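租赁物业面积核定与挂牌口径 讲者备注
主讲：Nesrin Sarıgül
时长：50 分钟，提问另计

第1页 标题
报姓名和部门即可，不展开公司介绍。说明今天只谈住宅租赁，商铺和车位不在范围内。

第2页 为什么谈面积
去年十月 Branesine 片区复核挂牌房源 386 套，其中 232 套的挂牌面积与产权证面积不一致。差异大多来自三处：阳台折算、公摊是否计入、夹层净高。先给数字，停两秒，再翻页。

第3页 三种口径
建筑面积：含公摊，以产权登记为准。
套内面积：含墙体，阳台按封闭与否分别折算。
使用面积：墙面到墙面，只算可踏入部分。
强调：同一条挂牌信息只能用一种口径，标题和正文必须一致。Trerka 项目的旧模板在标题写建筑面积，正文写使用面积，租客投诉多集中在这里。
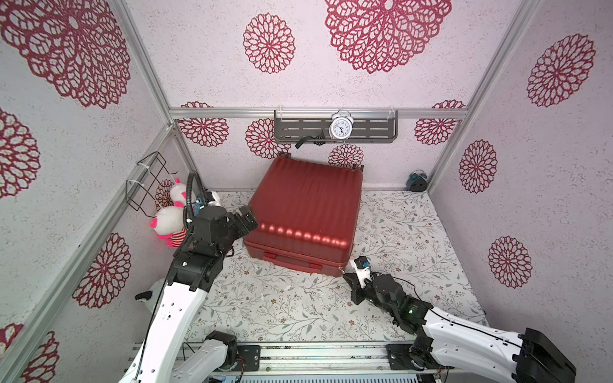

第4页 净高
斜顶和夹层按净高分段。净高不足的部分单列，不并入主面积。测点取房间四角加中心，记录最低值。吊顶后的净高以吊顶下沿为准，图纸层高不得代用。

第5页 储藏空间
壁柜、楼梯下空间、独立储藏室分开写。独立储藏室有单独产权的，另附编号；没有的，只写“可使用”，不写“赠送”。Erdal Ağca 整理的对照表在附录二，现场不逐行讲。

第6页 案例：Thepsuriya 路两居室
挂牌口径为建筑面积，租客按使用面积理解，签约后要求减租。复测由 Gülizar Gezer 完成，结果与登记一致，争议出在文案。处理方式：补充协议写明口径，租金不变。此处可能有人问押金，留到最后答。

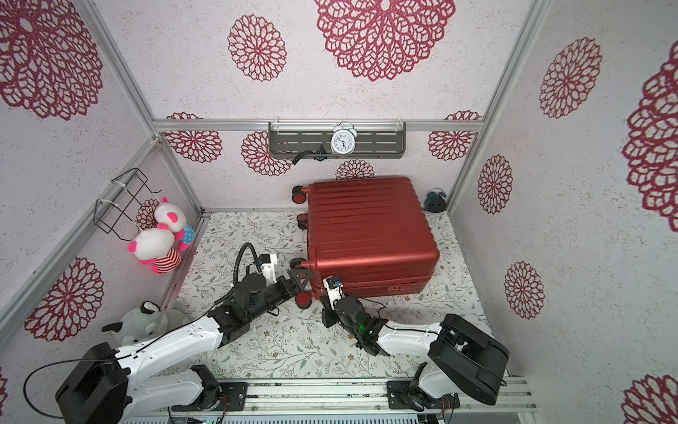
第7页 复测流程
一、调取产权证和分层平面图。
二、现场测量，每条边读数两次，取平均值。
三、两次读数超出允许误差的，重测。
四、录入系统，由第二人核对。
Husport 小区已按此流程录入 279 套。录入人与核对人不得为同一人，系统目前不会拦截，需自行遵守。

第8页 挂牌文案用词
停用：“超大”“实得”“近似”。
保留：口径名称、数值、测量月份。
户型图须标比例尺和指北针，不标家具尺寸。

第9页 分工
测量问题找 Gülizar Gezer，合同条款找 Saadet Altıntaş，系统权限找 Marianna Nowakowski。旧房源更正按片区分批进行，未更正的先下架标题中的面积，正文暂留。

提问环节
押金：与面积口径无关，按合同原条款执行。
封闭阳台未报批：按未封闭折算，备注栏写明现状。
若超时，跳过附录，请听众会后索取对照表。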